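Second arm or better hands? Budget planning for laundry handling

Forum: Equipment and Purchasing

demetrio_m
April 18, 2024
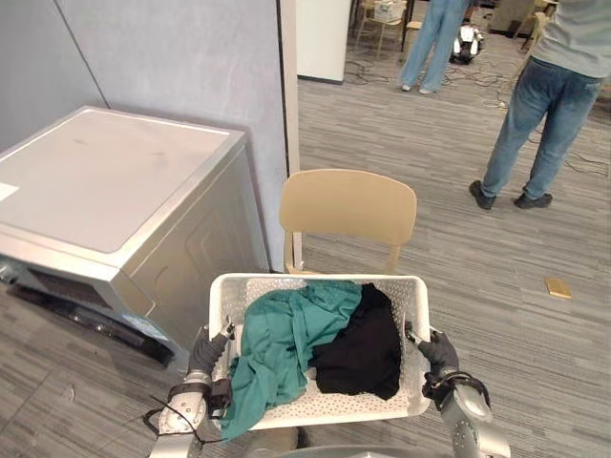
Basket carry next to the washer, both hands on the rim.

Hello all. First, excuse my English, I write slowly but I try to be clear.

I must give a purchase plan to my manager before June. We are a small company, Fenska, and we develop laundry handling for care homes. The work is carrying the basket, loading the machine, unloading, folding. The budget line for the next period is fixed and I have to choose between two ways of spending it.

Option A: a second complete two-arm unit, so that two people can work in parallel. Now we wait for each other a lot.

Option B: keep one unit and buy better hands, with a spare pair, plus a service contract from Sivitier for 18 months.

My colleague wants A. I lean to B but my arguments are weak. What would you do?

Demetrio Manzano

kettlebridge
Option B without thinking. In my experience the arms are fine for years and the hands are what you pay for again and again. Fingers, tendons, gloves. Did you put gloves in the budget? I see you use them.

demetrio_m
Gloves are in "small materials" together with tape and cable ties. Maybe this is a mistake.

kettlebridge
It is a mistake. Give them their own line. We had ours in small materials too and the line was empty after 3 months, then every glove needed a signature.

gbanez
I disagree with kettlebridge, at least in part. I am Gerardo Bañez, I do planning at Curosa, we have a similar setup but for kitchen goods. If two people are waiting for one machine, you lose salary every week, and salary is more expensive than fingers. Put the waiting hours in a table before you decide. When I did this exercise the second unit won clearly, and I had been against it.

One question: is the basket always the same model? If the plan is only rigid baskets with a rim like this one, you don't need expensive hands at all. A simpler gripper holds a rim very well. Good hands are for cloth.

demetrio_m
Thank you Gerardo. The basket is standard, yes, but the cloth is the real work. The basket is the easy part of the day. With cloth hanging over the front, like the green one there, the fingers must also take the garment and the rim together sometimes, and I don't want to buy a gripper which can do only half of the job.

The waiting hours I did not calculate. I will do it.

olivetta_r
Small thing, but you didn't mention the room. A second unit needs its own washer, or you will wait for the washer instead of the robot. We forgot this. We bought the second unit and then both of them had to share one machine, so the waiting was the same as before, only with more depreciation.

gbanez
olivetta_r is right and I should have written it. The washer is cheap compared with everything else, but the water connection may be not. Ask the building.

demetrio_m
The building is slow to answer. I will ask today anyway.

plainfolder
Has anybody here a price for spare hands from Fodor? I was quoted 965 for one finger module, without shipping, and I don't know if this is normal.

kettlebridge
Sounds high to me. Ask for the price of a set. They never offer it first.

plainfolder
I will, thanks.

olivetta_r
Also, Demetrio, please put a cable management line in the plan. I see a cable hanging in a loop at the left arm. With us it was a connector that failed first, not a finger and not a motor. The part was cheap, but we waited 10 working days for it and had no spare.

demetrio_m
I agree about the spare connectors, I add them. The cable itself I find less serious than you, we need some slack for the wrist. But a better guide is a fair point.

gbanez
Slack is fine, a loop is too much slack. Here I am with olivetta_r.

kettlebridge
And I still say B. A second unit with the same hands only means more hands to repair. You can always rent a unit for the busy months and see if the waiting really goes away.

demetrio_m
Renting I did not consider. Does Sivitier rent, or only service? Their page is not clear to me.

gbanez
They did for us, minimum period was 3 months. Ask if the rent is deducted when you buy later, and get this in writing.

demetrio_m
Good. Then the plan becomes: hands and spares now, a rented unit if the building can give me the second water connection, own lines for gloves and connectors. I make the table of waiting hours first and post it in this thread when my manager has seen it.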